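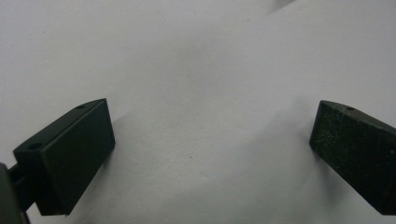
Bon, je vous avais promis des nouvelles de la panne chez Meltutitz, les voici, et elles sont un peu moins drôles que prévu. La cellule de pliage de l'atelier est à l'arrêt depuis le début de juin, et elle le restera encore au moins une semaine. Personne n'est blessé, je le dis tout de suite parce que j'ai reçu plusieurs messages inquiets (merci, vous êtes adorables).

Ce qui s'est passé tient en peu de mots. Un matin, vers six heures et demie, le bras devait lâcher une housse sur la table de contrôle et se remettre en position d'attente. La pince s'est refermée au lieu de s'ouvrir, avec toute la force disponible, alors que Lorne Kowalchuk avait la main à une vingtaine de centimètres pour lisser un pli. Il a reculé, il a tapé sur l'arrêt d'urgence, et là — c'est ce qui nous embête le plus — le bras s'est bien figé mais les doigts sont restés serrés. Il a fallu couper l'alimentation générale de la cellule pour les desserrer à la main.

J'ai eu Lorne au téléphone le soir même. Il était calme, plus que moi en tout cas ! « La machine a fait ce qu'on lui disait, m'a-t-il raconté, le problème c'est qu'on ne savait plus trop qui lui parlait. » Je crois qu'il a mis le doigt dessus (pardon).

Deux pistes sont sur la table. La première, c'est la mise à jour du contrôleur Gruller, installée la veille en fin de journée. Le fichier de configuration de la pince a été repris tel quel de l'ancienne version, et dans la nouvelle, l'état de repos par défaut serait « fermé » et plus « ouvert ». Quand la communication saute une fraction de seconde, la pince revient donc à son état de repos, et elle serre. On a reproduit la chose trois fois à vide, avec la cellule barrée et tout le monde derrière la ligne, et trois fois elle s'est refermée pareil.

La deuxième piste est plus bête, c'est l'usure. Les doigts s'abîment, on le sait tous, on passe la main dessus, on se dit qu'on les changera au prochain arrêt et puis on oublie. Regardez celui de droite : le devant est couvert de petites rayures claires et de poussière, pendant que l'autre a gardé une face presque nette. Je ne dis pas que des rayures font fermer une pince toute seule, évidemment. Mais sur du textile, une face marquée peut accrocher autrement que sa voisine, et Lorne avait justement augmenté l'effort de serrage en mai pour compenser des housses qui glissaient. Plus d'effort, plus de risque le jour où ça se referme au mauvais moment.

Côté arrêt d'urgence, l'explication est presque gênante. Le câblage coupait les moteurs du bras, mais la pince avait sa propre alimentation, ajoutée au moment du passage sur la ligne Palma. Elle n'a jamais été raccordée à la chaîne de sécurité. Depuis combien de temps ? J'ai posé la question, on me cherche la réponse dans les dossiers de mise en service, et je n'ai pas encore eu de retour.

Pour l'instant, le pliage se fait à la main sur les tables du fond, avec deux personnes de plus le matin. Les commandes de Clistach partiront avec quatre jours de retard, le client a été prévenu et l'a plutôt bien pris. La cellule, elle, ne redémarrera pas tant que la pince ne sera pas reprise par l'arrêt d'urgence et que l'essai n'aura pas été refait devant l'équipe du matin, qui l'a demandé très clairement (et je les comprends !).

Si vous avez le même contrôleur chez vous, allez voir l'état de repos de votre pince avant de relancer après mise à jour. Le paramètre est dans la page des sorties, tout en bas, sous un nom qui ne dit pas grand-chose. Et appuyez une fois sur l'arrêt d'urgence avec une chute de tissu entre les doigts, pour voir si elle se relâche ou si elle reste coincée.

Je repasse à l'atelier quand le câblage sera refait. Lorne veut en profiter pour changer la paire de doigts et revenir à l'ancien réglage d'effort, quitte à perdre un peu de cadence. Si l'un de vous a déjà eu le coup de la pince qui se referme après une mise à jour, écrivez-moi, je transmettrai.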